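Wear on Shared Study Tables in the Sekville Town Library
Project report, second-year Materials and Everyday Design
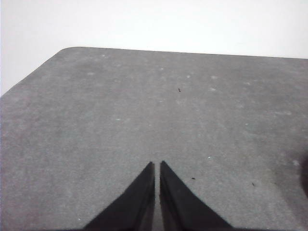 The library in Sekville bought its first study tables when the reading room opened, and it has added to them twice. I wanted to find out how the tops wear over time and whether the way they are cleaned makes a difference. The topic came from my advisor, Ryszard Kaczmarczyk, who had worked on floor coverings and thought tables would be easier to get at.

Background

Most writing on surface wear deals with floors and kitchen counters. Study tables get a different kind of use. People drag laptops and binders toward themselves, rest their forearms in the same spots, and erase pencil marks. Grit carried in on bags does more harm than the bags themselves. I found two older course reports on school desks, and both spent more time on ink stains than on scratching.

Method

I used 9 tables from the reading room and marked out 40 test spots on them with removable tape. At each spot I took a gloss reading in February and again at the end of the term. The meter was on loan from the Dudek workshop and was checked against its own tile before every session. Readings were taken before opening, at 7:30 in the morning, so that no one had to be moved.

I also rubbed sample tiles in the lab with a felt pad under a fixed load. Each tile got 200 strokes. Half the tiles were cleaned with plain water and half with the cleaner the library uses, which it orders from Jadby.

Results

Gloss dropped most along the edges where people sit. The middle of each table changed very little. Corners were hard to judge — the meter needs a flat area larger than the space left beside the curve, so I dropped those spots from the final averages.

On the lab tiles, the cleaner made less difference than I expected. Tiles wiped with a dry cloth first kept more of their gloss in both groups.

Cost

Rorkuson quoted 2,375 dollars to refinish all the tables in the study. The library has no plans to do this now.

Problems

One strip of tape left a residue and I had to redo the spot next to it. The room was also closed for a week for heating repairs, so the tables got less use than in a normal term. A longer study should start in the fall and include the tables near the entrance.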